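Mardi soir, 19 h passées, et je n'ai toujours pas envie de fermer le terminal : la nouvelle chaîne de relecture fonctionne de bout en bout ! Ça fait des semaines que je vous parle de synchronisation dans ce blog, alors autant raconter comment on en est sortis.

Le problème de départ était bête. Nos démonstrations sont enregistrées à la main, pince au poing, et la trajectoire est reconstruite ensuite à partir des images. Sauf que l'horloge de la caméra et celle du capteur d'ouverture des doigts dérivaient chacune dans leur coin. À la relecture, la politique apprenait à fermer trop tôt — de quelques images à peine, mais sur un petit flacon ça suffit pour tout rater.
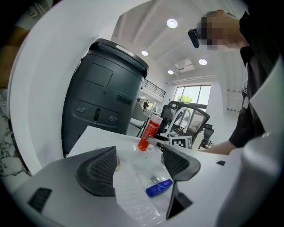

Leonor Veloso
Ingénieure logiciel, perception et commande — projet Brunmont

Le marqueur noir et blanc imprimé sur la boîte, au bord de la table, nous sert de repère fixe. Avant, je m'en servais seulement pour recaler l'origine du repère monde. Maintenant Gatance (notre outil maison, que j'ai réécrit en mars) estime aussi le décalage temporel : on cherche le retard qui rend la vitesse vue par la caméra cohérente avec celle de la centrale inertielle. Une corrélation croisée, un petit raffinement par moindres carrés, et voilà. J'adore quand un vieux truc de traitement du signal règle l'affaire !

Sur 600 démonstrations retraitées, il n'en reste que 4 que le filtre rejette, toutes à cause d'un flou trop fort au démarrage. Aqeel Usmani a relu le code et m'a fait remplacer mon interpolation des rotations, franchement douteuse, par un vrai slerp. Merci à lui, les à-coups du poignet ont disparu des courbes.

Côté planification, le gros morceau reste devant nous. Le planificateur traite encore le film plastique comme du vide, parce que la profondeur passe au travers, et il propose des approches très optimistes. Frøydis Sundqvist penche pour un masque de segmentation injecté dans la carte d'occupation, moi pour une marge apprise. On testera les deux la semaine prochaine, et je posterai les courbes ici.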